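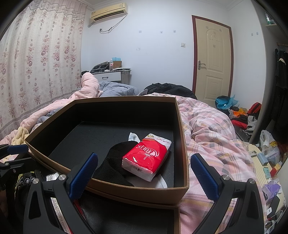

The Box on the Bed

A weekend bag is easy to pack because you know what the weekend is. The small things are harder. Tissues, a spare pair of socks, a tube of something for dry hands, wipes for shoes: none of them belongs to a particular trip, and most of them end up in whatever bag was used last. When I moved to Ruvarstead two years ago I found five half-used packs of tissues in five coat pockets and a single sock in the lining of a suitcase I had not opened since the winter before.

Since then I have kept a travel box. It is a plain cardboard box with a lid, the kind a pair of boots or a gift set might come in, and it lives on the closet shelf. Before a trip it comes down and goes on the bed. Whatever I need gets moved into the bag, and when I get home whatever is left goes back in the box. That is the whole method. I have talked about it with enough neighbors and coworkers to know that a lot of people do some version of it, and that most of them have opinions about the box.

Choosing the box

Size first. A box that is too large turns into a second closet. Mine is a little longer than my forearm and shallow enough that nothing can hide under more than one other thing. If you have to dig, the box is too deep.

Cardboard works better than I expected. Plastic bins last longer and can be wiped out, but they are heavier to get down from a shelf and the clip lids make a noise at five in the morning that wakes the house. A rigid gift box with a lined interior is a good middle choice. A dark lining hides scuffs from a distance, although up close it shows every bit of lint and every speck of dust. I turn mine upside down over the trash can once in a while and give it a tap.

Keep the lid. When the box is open, set it down inside its own lid so the two stay together. A lid leaned against the wall behind the bed will be there for a month.

For a while I sold on the idea of dividers. There is a set made by Liapis that I bought in a housewares store in Skandthorpe, little folding walls that slot into each other. They were well made and I used them for two trips. The trouble is that the contents change shape. A new pack of tissues is a brick and a half-used one is a pillow, and socks are whatever shape you leave them in. The dividers now hold batteries in a kitchen drawer.

What goes in

The contents should be things you would otherwise buy again at a gas station. That is the test I use, and it keeps the list short.

Tissues. Buy the soft pack in plastic wrapping, the kind with a peel-back opening. A cardboard tissue box takes up too much space and gets crushed in a bag anyway. Leave the pack sealed until you travel. Once the flap has been opened and closed a dozen times the glue picks up fuzz and stops holding, and then the top few tissues are no good.

Socks. One spare pair, dark, ribbed at the cuff. Dark socks go with most shoes and nobody at the other end will look closely at them. I used to roll them into a ball, which stretches the cuff of the outer sock. Folding in half is enough. They also make decent padding, so they go in under anything that might leak or crack.

A small tube. Hand cream, ointment, toothpaste, whichever one you miss most when you don't have it. Check the cap before it goes in. Write the month you opened it on the crimped end with a marker. Mine says June, and I should probably replace it.

Shoe wipes. These are the item people ask about. I came to them late, after years of rubbing at sneakers with a wet paper towel in hotel bathrooms and leaving gray streaks on the rubber. A packet of wipes is flat, costs very little and does a fair job on soles and smooth uppers. They are less useful on canvas, and I would keep them away from suede altogether. 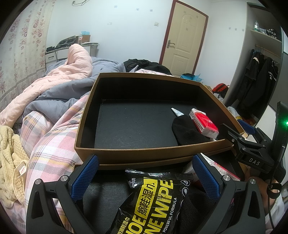

Shoe wipes, tissues, a tube and a sock: most of what a travel box needs to hold.

Packets like this dry out if the seal is left open even a little, so press the flap down along its full length and store the packet flat. If you find the top wipe has gone stiff, the ones underneath may still be fine. Put a few drops of water in and leave it overnight before you give up on it.

That makes four things. You can add a phone cable, a pen, earplugs, a few plasters for heels. I would stop somewhere before ten. My sister-in-law's box has 116 items in it, by her own count, and she cannot close the lid.

Packing it on the bed

The bed is the right place to do this. A table is fine if it is clear, but tables collect mail, and the floor is hard on the knees. A bed is wide, it is at a reasonable height if you sit on the edge, and things that get dropped don't break or roll away. It does need to be at least half made. Small dark items vanish into a heap of blankets, and a black sock on a rumpled gray comforter can stay lost for a surprisingly long time. I pull the covers straight on one side, push the fleece and the sweaters up toward the pillows, and work in the space that leaves.

Start with everything out. Put the soft things in first, against the base. Stand the tissues against a side wall if the box is tall enough, or lay them across the socks if it isn't. The tube goes where you can see its label. Flat packets slide in last, and they can stand on edge in whatever gap is left. It takes two minutes, less if you don't stop to read the back of every package.

Leave some space. A box with bare floor showing looks unfinished, and there is a temptation to fill it, but the gap is what lets you see each item and lift it out with one hand. It also gives you somewhere to put the thing you bring home: the hotel sewing kit, the packet of hand wipes from the plane, the coins you can't spend.

Labels up, as far as possible. I don't always manage it. Half the time the tissues go in upside down and stay that way, and no harm has come of it.

What it costs

Very little, if you already have a box. You will probably spend more than you need to on the first round because of the urge to buy travel sizes of everything. A lot of travel-size products are poor value by weight, and a regular pack of tissues is small enough as it is.

There are ready-made kits. Skastix sells one in a printed tin, and I have been given it as a present. The tin is handsome and has outlived everything that came in it. The tissues were gone on the first day and no ordinary pack will fit in their place, which is a common problem with kits. If you get one, look at whether you can refill it from a drugstore shelf.

Last fall I drove some 4,000 miles over several weeks, with the box on the back seat and its lid held on by a rubber band. It was a harder test than a closet shelf. One corner went soft, the rubber band snapped in the heat, and the wipes got used more on the dashboard than on my shoes. I refilled the tissues twice and the socks came home unworn.

Keeping it going

The box only works if it gets topped up. I do it on the evening I get back, with the bag open on the floor and the box on the bed beside it. Dirty socks go in the laundry and a clean pair goes in the box right away, before the drawer is shut. If the wipes are down to the last few, the packet moves to the shelf by the front door to be finished off there, and a new one goes on the shopping list.

Check the dates on tubes and wipes when the clocks change. Replace the box itself when the corners split. I am on my second, and the first one holds Christmas ribbon.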